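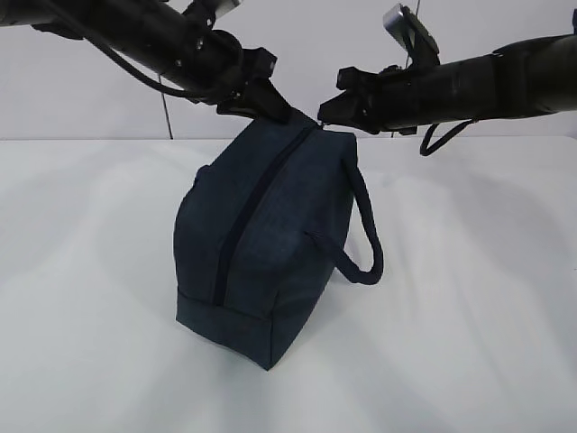 Sekummont, March

The toiletry bag, also called a wash bag or a sponge bag, is a small case for carrying soap, a toothbrush, a razor and similar things on a journey. Most are made of fabric and close with a zipper, though older ones were often closed with a cord or a strap.

Before travel by train became common, such articles were usually packed in a fitted wooden box. The box was heavy, and it was carried by servants. When more people began to travel alone, they needed something lighter, and the soft roll with pockets took its place. It was tied with two ribbons and could hang from a hook beside the basin.

In Sekummont the making of wash bags was for a long time a home trade. The workshop Stivell gave out cut cloth to families, who sewed it and returned it at the end of the month. According to the local historian Phyllis Cheetham, a good sewer could finish up to 100 pieces in this time. The lining was of waxed cotton, which has a strong smell when new.

Later the waxed cotton was replaced by coated nylon. Cameron Yule, in his study of the trade, puts the change within five years of the opening of the Hestus mill.

See also: Dopp kit, Sewing kit, Suitcase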